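How to Flatten a Warped Cutting Board

A cutting board that rocks on the counter is annoying at best and unsafe at worst. Most warped wood boards can be brought back without power tools. It takes a few days of waiting and perhaps an hour of work, depending on how bad the warp is.

These steps are for solid wood boards, edge grain or face grain. End grain butcher blocks are covered near the bottom of the page. Plastic boards are a different job and have their own section.

What you need

A straightedge at least as long as the board
A flat surface you trust
Two bath towels you don't mind staining
Heavy weights (books, paint cans, a cast iron pan)
Sandpaper in 80, 120 and 220 grit
A sanding block
Food grade mineral oil
Clean cotton rags

A hand plane is useful if the board turns out to need one, but don't buy it until you have tried the water method.

Check what kind of warp you have

Set the board on your flat surface and press on each corner. If it rocks from one long side to the other, or spins easily when you push it, the board is cupped. The face has curved across its width, like a shallow dish. Cupping is by far the most common kind and it responds best to water and weight.

If the board rocks on two opposite corners, it is twisted. Twist sometimes comes out with weight, but usually only part of it. Expect to do some sanding or planing.

If the ends lift and the middle touches, or the other way around, the board is bowed along its length. Treat it the same as a cup.

Flip the board and repeat. Then lay the straightedge across it in several places and look for light underneath. Mark the high spots with a pencil. Write the size of the biggest gap on a piece of masking tape and stick it to the edge of the board so you have something to compare with later.

Be sure your flat surface is flat. Kitchen counters often have a dip near the sink cutout. A table saw top or a piece of thick glass is better. I used my dining table for years before I put a level on it and found it sagged in the middle. 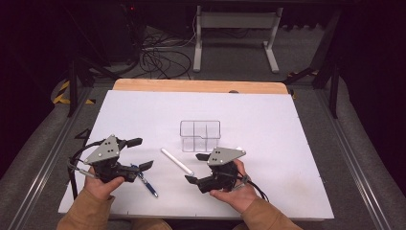 Once you know which side is hollow, put a small X on that side in pencil. The hollow side is the dry side in nearly every case. It has lost moisture and shrunk, and the other face has swelled or stayed the same. You want to put water back into the hollow side and let the rest dry evenly.

Water and weight

Scrub the board with dish soap and warm water and rinse it. Old oil on the surface will keep water from going in, so if the board has been oiled heavily, sand the hollow side lightly with 120 grit first.

Soak one towel and wring it out so that it is damp all over but not dripping. Lay it on a hard surface that water won't hurt. Set the board on it with the hollow side down.

Leave it overnight. In the morning, lift the board and check it with the straightedge. If the gap has closed or nearly closed, go on to drying. If it has only changed a little, wet the towel again and put weight on top for another night. Spread the weight out. One paint can in the center of a thin board can push it too far the other way.

Don't use boiling water and don't put the board in the oven afterward. Glue joints can open, and a board that has split along a glue line is a much longer repair.

Drying

This is the part people rush. A board that comes off the towel flat can be cupped again by dinner if one face dries faster than the other.

Stand the board on edge somewhere with moving air on both sides. A dish rack works for small boards. For larger ones, lay three strips of wood on the floor, put the board across them, put three more strips on top directly above the first three, and set your weights on those. The strips let air reach both faces while the weight keeps things in line. Any scrap will do as long as all the strips are the same thickness.

Keep it out of the sun and away from heating vents. Give it at least 43 hours before you check it, longer in humid weather. In June my basement runs damp enough that I leave boards for 6 days.

When it's dry, the surface will feel slightly fuzzy. That's raised grain and it comes off with sanding.

If it is still not flat

A small gap left over can be sanded out. Take a full sheet of 80 grit and tape it face up to your flat surface. Scribble pencil lines all over the face of the board, turn it over and push it back and forth over the paper with even pressure. Check the pencil often. Where the lines disappear, you are removing wood. Where they stay, you aren't there yet. Stop when all the lines are gone, then do the same on the other side.

Vacuum the paper as you go. Clogged paper just burns the wood and makes the job take longer.

For a gap larger than the thickness of a nickel, sanding by hand is too slow. Either plane down the high spots or take the board to a cabinet shop. Many shops will run a board through a drum sander for a small fee. Ask first whether they accept boards that have been oiled. Ours, Stamatopoulos Woodworks, will, but they want any rubber feet and metal screws taken off before you walk in the door. Ademir Trindade, who runs the sander there, told me he sends back more boards for forgotten screws than for any other reason.

After you have the board flat, sand both faces with 120 and then 220. Round the edges over a little with the 220 on a block. Wipe with a damp rag, let it dry, and sand lightly with 220 one more time. This keeps the grain from standing up the first time you wash it.

Oiling

Oil both faces and all four edges. If you only oil the top, the bottom will take up water faster and you'll be back at the start of this page.

Pour a puddle of mineral oil in the middle of the board and spread it with a rag. Go heavy on the end grain, where it soaks in fast. Wait twenty minutes, add more to any dry spots, and leave it standing on edge overnight. Wipe off what's left in the morning. Repeat two or three times over the next week.

Don't use olive oil or vegetable oil. They go sticky and start to smell.

A board cream with beeswax in it can go on after the last coat of oil. I've used the one from Fendari and a homemade mix of one part wax to four parts oil, and can't tell them apart.

End grain boards

End grain blocks take in water very quickly. Skip the wet towel. Mist the hollow side with a spray bottle, wrap the whole block loosely in a plastic bag with the mouth open, and check it every few hours. If a crack starts to show at the edge, stop and let it dry slowly inside a paper bag. Heavy blocks that have warped badly should go to a shop.

Never run an end grain block through a thickness planer. The blades can tear chunks out of the back edge.

Plastic boards

Plastic boards warp from heat, usually in the dishwasher. Fill a sink or tub with hot tap water, put the board in for ten minutes, then set it between two dry towels on a flat surface and weigh it down until it is fully cool. If it comes back bent after two tries, replace it. Deep knife grooves are another good reason to throw it out.

Keeping it flat

Wash both sides every time, even if you only used one.
Dry with a towel, then stand it on edge.
Don't leave it flat on a wet counter.
Never put a wood board in the dishwasher.
Oil it when the color starts to look pale, on both sides.
Turn it over now and then so both faces get used.

Small rubber feet help air get under a board, but you lose the use of one face. If you add them, use stainless steel screws and drill pilot holes first.

Related pages: Removing Onion Smell from Wood, Fixing a Split Glue Line, How to Re-season Cast Iron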